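About us

Grevness is a shared workshop for people who build robots at home and have run out of kitchen table. We have benches, good light, a lot of screwdrivers and a kettle, and we're open to anyone who wants to make something move.

It began with three of us in Rajitha Kanagaratnam's spare room on Herath Road. Rajitha had been trying to get a hand to close properly, Bujar Kolev had a box of motors left over from a camera slider, and Rebecca Caputo could solder. The first hand could hold a sponge for as long as you didn't breathe on it. We were so pleased with it that we rang people up!

These days we have a proper unit behind the Timwood yard, with 593 square feet of floor and a roller door that sticks in August. Most members have their own project on the go (a plotter, a curtain opener, a very slow chess arm) and one evening a week we all work on the shared one, called Bendent.

Bendent is our picking project. The aim is an arm and hand that can lift ordinary shopping out of a tray and put it down somewhere else without crushing it. Packets are our favourite thing to practise on, and also the most annoying. They're shiny, they slide over each other and they change shape the moment you touch them. 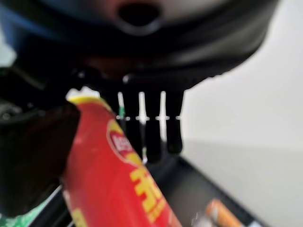
Chathurika Jayasinghe looks after the grasping side and keeps the log, where every attempt gets a line, good or bad. We set ourselves a target of 1000 logged tries before we're allowed to redesign anything, which stops us from rebuilding the whole lot after one bad evening (we have form here). Reading back through the early pages is great fun. "Dropped it, picked up tray instead" is a real entry.

Mizanur Bandara runs the beginners' sessions. You don't need to know any electronics or have written a line of code. You'll start by wiring up one joint and making it bend, and I still haven't met anyone who could do that for the first time without grinning.
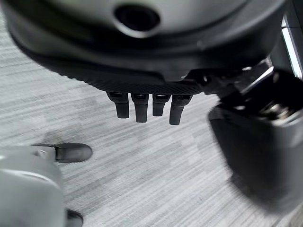
Joining is simple. Come along to an open evening, have a look round, and ask whoever is nearest what they're making. Doors open at 6.30 pm and we pack up by 10. If you've got something half built, bring it with you, even if it's in a carrier bag. We like half built things, and there's usually a spare bit of bench at the far end, next to Bujar's motors.

Under-16s are very welcome with a grown-up. Tea is free, biscuits are whatever people bring.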